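軽の電動バン、Wavuraに乗りはじめて最初の冬です!

契約したのはまだ汗ばむ時期で、そのころは電費の数字がよすぎて、正直ちょっと浮かれていました。満充電にしておけば週の半ばまで何も考えなくていい。ガソリンスタンドの前を素通りするたびに、にやにやしていたくらいです。

で、12月。朝6時に乗り込んでメーターを見たら、残り70%。前の晩に見たときとほとんど変わっていないのに、暖房を入れたとたんに航続距離の表示がすとんと落ちるんですよ。知識としては知っていたけれど、目の前で減るとやっぱり声が出ます(「えっ」って言いました)。

そこからが楽しかった! どうすれば減らさずに暖かく走れるか、毎朝ためしています。いちばん効いたのはシートヒーターとハンドルヒーターの組み合わせ。エアコンの温度は2度下げて、そのぶん腰と手を温める。これだけで体感はほとんど変わりません。ひざ掛けを足したら、むしろ前の車より快適かもしれない。エンジンが温まるのを待たなくていいし、すぐ暖かくなるところは本当に気に入っています。

もうひとつは出発前の予熱。家のコンセントにつないだまま車内を温めておけば、電池をあまり使わずに済みます。アプリの画面がやや見づらくて、最初の4日間は予約が翌日にずれていたのに気づかず、寒い車に乗っていました。時刻の下の小さな丸を押さないと保存されないんです。これから乗る人は覚えておいてください。丸です、丸!

充電器は家の外壁につけてもらったSterbyの壁掛け型。ケーブルが太くて寒い朝は少し硬くなるので、巻くときは大きめの輪にしています。きつく巻くと翌朝ほどくのが大変。フックを2つに増やしたら、ぐっと楽になりました。

先週はOgilvieのスタッドレスに履き替えて、Wanindaleの峠まで往復してきました。上りは暖房も使って、見る見るうちに減ります。ところが下りで回生がよく効いて、数字が少しずつ戻ってくるんですね。アクセルをそっと戻すと車がすうっと減速して、ブレーキをほとんど踏まずに麓まで下りられる。あの感覚はクセになります。重い電池が床下にあるおかげか、カーブでもふらつかず、箱型の車だというのを忘れそうでした。

麓の道の駅で急速充電をして、待つ間に700円の豚汁を食べました。里芋がごろごろ入っていて、体が芯から温まる。充電待ちが退屈だという話はよく聞くけれど、わたしはこの時間がけっこう好きです。隣に停まった知らない人と、電費の話でつい盛り上がってしまいました。向こうは大きなSUVで、荷室に布団を積んでいて、うらやましいのなんの。

というわけで、次は車中泊に挑戦したい! 荷室の長さを測ってみたら、助手席を倒せば斜めに寝られそうです。敷くマットは折りたたみ式にするか、巻くタイプにするかで迷っています。窓の目隠しは手持ちの銀マットを切ってつくる予定。型紙がうまくできたら、また載せますね。

電気毛布を一晩つけっぱなしにしたときの減り方も調べたいので、もう少し冷え込んでから、まずは家の前で一泊してみます。近所の人に見つかったら、そのときは手を振ります。

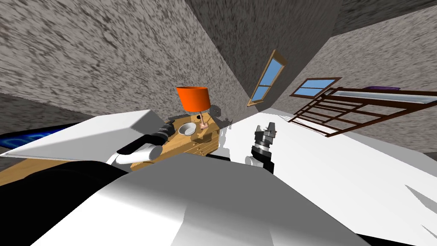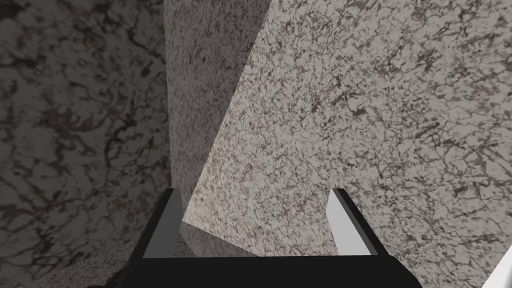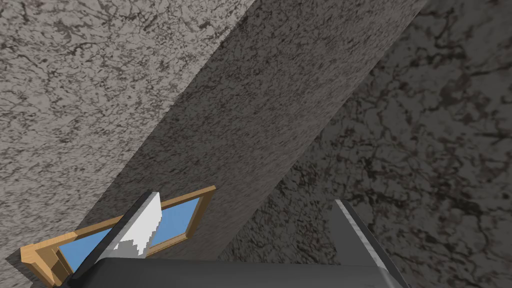
CGの画像3点。1枚目は窓のある部屋、オレンジ色のシェードのランプつき。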